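4.2 Wall finishes, glare and the upkeep of small workrooms

The preceding section dealt with daylight. We turn now to the surfaces which receive it. In the 148 rooms surveyed in Stodport and Asutby, the colour and finish of the walls had been chosen by the landlord in nearly every case, and seldom with the work of the tenant in mind. White was by far the most common choice. Where tenants had been allowed to repaint, they tended to move away from white towards soft greys, pale greens and pinks, and they gave glare as their main reason for doing so.

Glare in a small room is not simply a matter of brightness. A wall close to the worktop acts as a second source of light, and if its finish is glossy it sends back a sharp patch of light which moves as the day goes on. Tenants described turning their chairs, hanging cloths over part of the wall, or working only in the mornings. Those with matt walls reported fewer such habits, even where the measured light level at the worktop was higher. Finish therefore appears to matter at least as much as colour, although the two were hard to separate in our sample. Rooms with matt paint were also more likely to have been painted recently, and a fresh coat may have been judged kindly for that reason alone.

The drawback of matt paint is well known to anyone who has had to look after it. It marks easily and cannot be scrubbed without leaving a shiny patch. In the Osman building, where all rooms on the upper floor were given a matt finish in the same November, tenants were asked one year later whether they would choose it again. Most said that they would, but several added that they would prefer a tougher paint on the lower part of the wall. The landlord had in fact offered this at the outset and withdrawn the offer on grounds of cost – a decision which was mentioned with some feeling in the interviews.

Repainting costs were recorded for each building in local units, and are given in full in Appendix C. The charge for a single room ranged from 2,000 to 4,000, the higher figure applying where old gloss paint had to be rubbed down first. These sums were met by the tenant in Asutby and by the landlord in Stodport. The difference is important for what follows. Tenants who paid for their own walls put up with marks for much longer, and were more inclined to touch up a single wall than to paint the whole room. Such partial repairs seldom matched, and we met many rooms in which neighbouring walls had drifted apart in tone over the years.

Marks themselves were sorted into two groups: those caused by daily contact, such as chair backs, elbows and stored goods, and those caused by fixing and removing fittings. The first group was by far the larger. It was rarely spread evenly around a room, and one side wall could be noticeably worse than the other (Figure 2). Tenants were often unaware of this until asked, and the side on which a person habitually sat or reached did not always explain it.

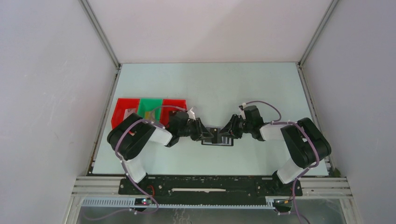 Figure 2. Pale wall finishes around a worktop. Whitish scuffs and scratches are visible on the left wall; the right wall is mostly smooth, with small light marks.

Pentti Keskinen, commenting on an earlier draft, objected that wear of this kind should not be counted against a finish at all. A wall in a workroom is there to be knocked, he wrote, and a survey which treats every scratch as a fault will always end by recommending the hardest and shiniest paint on the market. He suggested that we ask tenants at what point a mark begins to trouble them, and leave the rest aside.

We accept the point in part. The second round of interviews, which closed on 26/05/2023, included a question on these lines, and the answers were more tolerant than our own scoring had been. Scuffs in a tone close to that of the wall were hardly ever mentioned. Dark marks on a pale ground were mentioned often, above all by tenants who received customers in the room. We have kept the original scores in the tables so that the two rounds may be compared, but the discussion in Section 5 relies on the tenants' own threshold wherever it is available.

One building remains outside this pattern. At the Jostex yard the walls were lined with board and left unpainted, and complaints of both glare and marking were few. The rooms there were also the darkest in the survey, and tenants used electric light through most of the working day. The effect of the lining cannot be judged apart from this, and the yard has been left out of the comparison in Table 6.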